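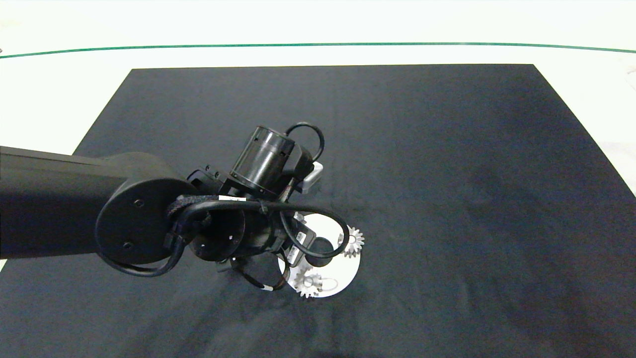 Week 5: The transfer rumor and how to write one

Handout to go with the lecture. Bring it to the workshop, where you will need the Casilgate exercise at the end.

1. Where a rumor comes from

A transfer story starts with somebody who wants it to start. In soccer that is usually the agent, sometimes the selling club, once in a while the player's brother. The reader sees "understood to be interested" and imagines a reporter in a parking lot at midnight. Mostly it was a text message that came in during lunch.

Before you write a word, ask who gains. A player with one year left on his contract gains from being wanted. A club that has annoyed its fans gains from seeming busy. A buying club rarely gains, as every story puts the price up, and so a denial from the buying club is worth a bit more than the other denials. Only a bit. They deny the true ones too.

2. The verbs

These are listed from weakest to strongest. Learn the order. Half the marks lost on last year's assignment were lost here.

linked with: a name and a club have appeared in one sentence
monitoring: somebody at the club owns a television
interested in: a person at the club has said so, to you or to someone you trust
in talks: two parties have spoken about terms
agreed: both sides say yes, and you have heard it from both sides
signed: there is a signature

"Set to" floats above the list and belongs nowhere on it. A striker was set to join Cilton for the whole of one January. He is presumably still set.

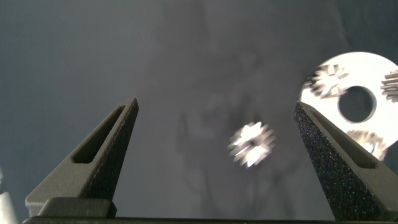 Gripper fingers, seen close up.

3. Sourcing

One source is a tip. Two sources are a story, provided the second one didn't get it from the first. This happens far more than you would think. In the case we looked at in the lecture, 33 separate outlets carried the news that the Petchrat goalkeeper was leaving, and all 33 trace back to one post on a fan forum, whose author later explained that he had meant a different goalkeeper.

Ways to check:

Look at the time stamps. The earliest one is your source and the rest is echo.
Look for a shared mistake. Petchrat's keeper was given the wrong age everywhere, and it was the same wrong age.
Watch for "reports in Spain." Which reports? Read them, or find someone who can.
Call the club. They will say they don't comment on speculation. Write down that you called, and when.

4. Translated quotes

Players give interviews abroad in their first language, and the quotes come home in poor condition. By the third hop, "I would like to play in that league one day" has become "Get me out of here." Go back to the audio where it exists. If you are working from a translation, say whose. If you have translated it back into English from someone else's English, please stop.

Note also the missing question. "Of course, it's a big club" is what any polite person says when asked whether a big club is a big club. Printed alone, it looks like a plea.
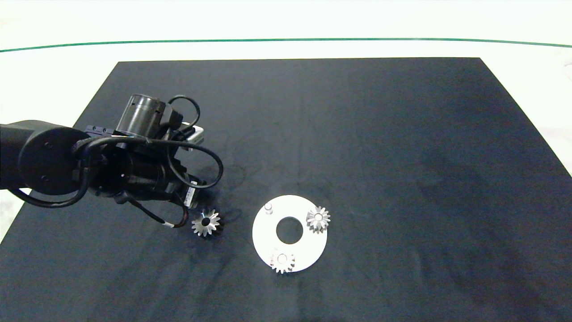
Robot arm at the left, mat on a white tabletop.

5. Money

Fees are reported with great confidence and very little evidence. A few habits:

Say what the number includes. A fee "rising to" a figure has a real part and a hopeful part. In the Sukley deal the hopeful part was 70 percent of the total and depended on Sukley winning the league. Sukley finished below where they started.
Don't mix weekly wages with yearly ones in the same paragraph. Pick one.
Don't convert currencies to the last cent.
"Undisclosed" means you don't know. It's a respectable word and you should use it more.

6. When you get it wrong

You will. Correct it at the top of the piece, in plain words, and leave the correction there. Do not write that the move "collapsed" when there was never anything standing up. This is the oldest dodge in the business and readers under the age of ten can see through it.
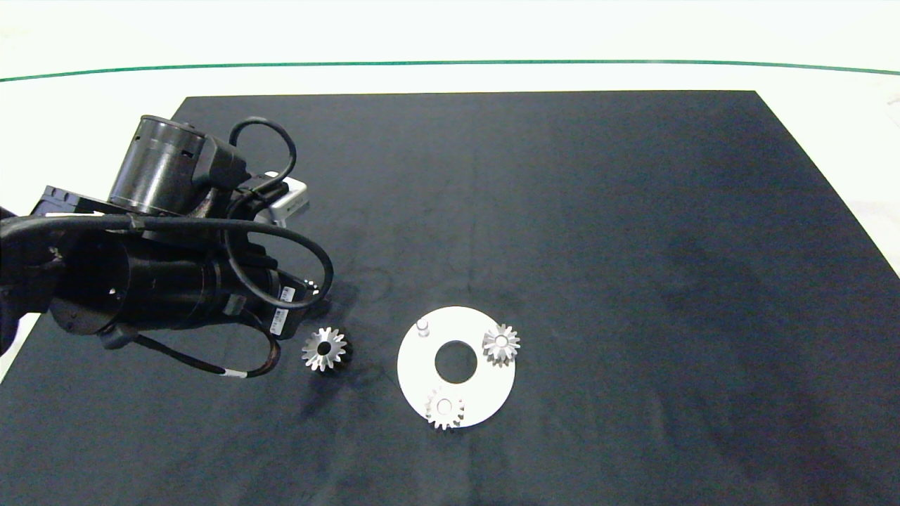 Black arm reaching over the dark mat.

7. Workshop exercise

Casilgate need a left back. You have a message from an agent, a photo of a player at an airport (departures, and he has family abroad), and a "no comment" from the club. Write the story in no more than 400 words. You have 30 minutes. Underline every verb from section 2 and write your source for it in the margin.

Deciding there is no story is allowed, but you still have to hand in a page saying why, and it is marked on the same scale.

Reading for next week: the chapter on injury news. Skip the part on knees.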